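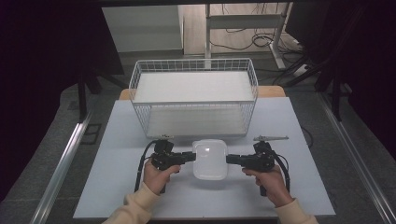 Kieran Mac Suibhne wrote in to tell me I was wrong about freezing soup, and that anything with potato in it goes to grainy mush by March. Fair enough, Kieran, but I've been eating my own leek and potato for years and I'm still fond of it! The trick (my aunt's, from when she lived out at Ellach) is to blend it very smooth and stir in a splash of milk once it's hot again – never before it goes in the freezer.

Anyway, the swap shelf. Last month 19 of you left something, and I went home with a lamb stew from Sorcha Conneely that I'd happily have paid for. Two small requests. Please write what it is on the lid, and the month you made it, as I had a very odd evening with what I took for gravy and was in fact stewed plum. And please do bring tubs back, even ones that aren't yours, lids too if you can find them.

Roel Van den Broek has promised his pea soup next time, the thick sort a spoon stands up in. I'm bringing bread. If anyone has a good way with leftover rice, drop me a line, I've far too much of it.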